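Cliltemitz Rustad 2 Spacer Ring

Item no. 1211
Availability: in stock, ships from Prutholm

The Rustad 2 is a molded plastic spacer ring for low-pressure garden and greenhouse water lines. It sits between the filter cup and the valve body and sets the depth of the cup when the collar is tightened. It is not a seal. A separate flat gasket is required and is sold under the Dulthorpe name.

The ring is symmetrical and can be fitted either way up. Wipe the seat clean before fitting and remove any old gasket material with a plastic scraper. Metal tools leave scratches in the valve body that cannot be repaired. Do not apply grease to the ring. Grease on the gasket is allowed in small amounts.
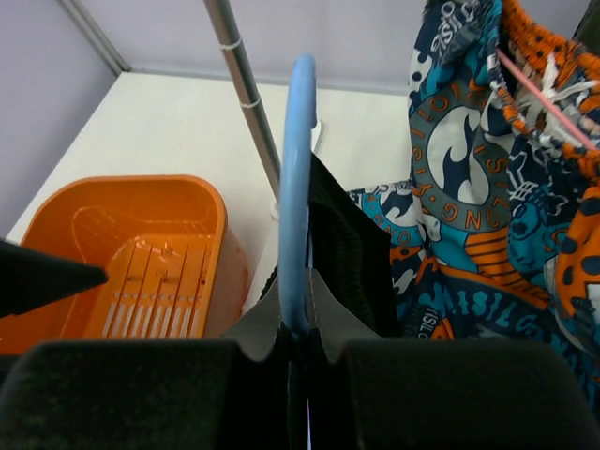

Tighten the collar by hand until it stops, then open the supply slowly. If the joint drips, close the supply and check the gasket first - a twisted gasket is the usual fault. A ring that has gone out of round should be replaced. Do not heat it or try to press it back into shape.

Specifications
Outside diameter: 89 mm
Material: plastic
Finish: matte
Color: light blue
Pack size: 5 rings
Gasket included: no

Fit
Fits all Rustad filter cups with a threaded collar. Does not fit the older clip-on cups, which take a thinner ring that is no longer made. The collar type is marked on the underside of the cup.

Storage
Store flat, out of direct sunlight. Rings left on the line over winter should be taken off and checked in February, before the supply is turned back on.

Returns
Unopened packs only. Send fit questions to Signe Boström at the Prutholm parts desk and include the number on the valve body.

Page last revised 23rd November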